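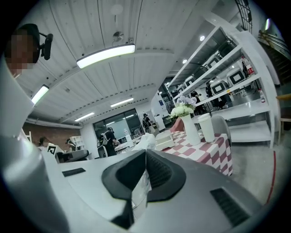

Changing the pads and checking the camera on a hand-held gripper

Applies to: Sesberg hand-held grippers, all stations at Irside
Maintained by: Hanyu Lü
Last revised: July

This procedure covers pad replacement, vent cleaning and the camera check that follows. It assumes the gripper has been taken out of service and that its last recordings have been copied off. If the fingers themselves are bent or cracked, stop here and use the finger replacement page.

When to do it

Replace the pads after 60 hours of logged use, or sooner if any of the following is true:

The ribs on the inner faces are worn smooth at the tip.
A pad rocks in its seat when pushed sideways with a thumb.
A tumbler or similar smooth object slips at normal squeeze.
The pad has been in contact with oil or cleaning solvent.

Pads are changed as a set. A new pad opposite a worn one closes off center, and the width reading drifts over the session.

Tools and parts

One pad set, black, ribbed
2 mm hex driver
Torque driver that reads down to 0.3 Nm
Soft brush, 25 mm
Isopropyl alcohol and lint-free wipes
Printed calibration board
Feeler gauge
Low-strength threadlocker

Step 1. Power down

Hold the power button until the status light goes out, then unplug the battery lead. Wait 31 seconds before opening anything. The camera board keeps a charge for a short time and the pad screws pass close to its connector.

Put the gripper on a folded towel with the vents facing up. Do not clamp the body in a vise. The shell flexes enough to shift the camera mount.

Step 2. Clean the vents

Both grilles on the upper face need cleaning, the short one and the larger one. Brush along the slots, not across them. Lint from tablecloths packs into the corners and will not come out with a wipe.

Do not use compressed air. It pushes dust past the grille and onto the lens side of the housing. Two units were opened last spring for this and both had to have the lens cleaned on the bench.

Step 3. Remove the old pads

Open the fingers fully and lock the trigger. Each pad is held by two screws from the rear. Loosen both by half a turn before removing either one, or the pad will twist and mark the seat.

If a screw does not move, warm the area with a heat gun on its lowest setting and try again. Heather Paewai keeps the screw extractor set in the second drawer of the repair bench. Sign it out.

Wipe the seats with alcohol and let them dry. Scrape off old threadlocker with a plastic pick. Metal picks scratch the seat, and a burr there will hold the new pad off square.

Step 4. Fit the new pads

Seat each pad with the ribs facing inward. Put a small drop of threadlocker on each screw. Run both screws in by hand until they touch, then tighten in turns to 0.3 Nm. The old value of 0.5 Nm on the Santoso sheet is wrong for this body and strips the inserts.

Close the fingers slowly. The pads should meet along their full length. Check with the feeler gauge at the tip and at the root – a difference of up to 0.2 mm is acceptable. If it is more than that, loosen the pad on the wide side, push it toward the tip and tighten again.

Step 5. Check the camera

Refit the battery lead and start the gripper. Set the calibration board flat on a workstation and hold the gripper above it. Take 11 stills, moving and tilting between each one so that the board reaches every corner of the picture at least once.

Run the calibration tool. Reprojection error should be below 0.5 pixels. The wide lens bends straight edges such as shelves and ceiling panels heavily near the border. That is normal and is corrected later, so do not judge the result by eye from the raw view.

If the error is too high, do these in order:

Clean the lens and repeat.
Check that the board is flat. Boards that have been leaned against a wall take a curve.
Check the two camera mount screws.
Send the unit to Haziq Ginting with the log attached.

Step 6. Width test

Open and close the fingers 3 times at an even speed. The reading should return to the same closed value each time, within 0.5 mm. Then close on the gauge block and compare. If the offset is constant, zero it in the settings. If it wanders, a pad is loose and you need to go back to step 4.

Finish with a short trial on light objects. Lift, hold and set down a lidded tumbler, then a plastic bag. Bags show up a poor tip contact that rigid items hide.

Logging

Enter the pad batch number, torque value, reprojection error and closed width in the Flollora sheet. Reset the hour counter in the same entry. Units with no entry are pulled at the next check, whatever their condition.

Questions about pad stock go to Diane McIntyre.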